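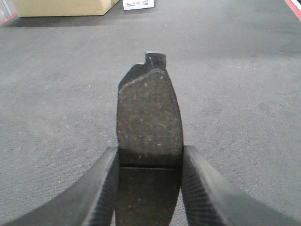

4.2 Do host changes move ratings?

Trade coverage of the quiz show Tundon treated its second change of host as the cause of the drop that followed. We doubt it. Baluyot's panel, the source most often cited, followed 810 households across 4 regional markets, and only 300 of them had watched the show in the month before the switch. The rest were asked to recall what they used to watch, and people are poor at that.

The drop also began before the new host's first episode, which aired 3/15/21. Two of the markets had by then moved Tundon to a later slot, against the cooking contest Vamora. Figure 1 plots weekly audience for both shows, with the week before the move set to 100. The lines part at the slot change and hardly stir at the host change.

Figure 1. Weekly audience index, Tundon and Vamora, all markets.

Baluyot grants the point about timing but holds that viewers left early because the news had leaked. The panel never asked about the leak, so we leave that claim aside. Section 4.3 turns to the talk show Mahama, where the slot stayed put.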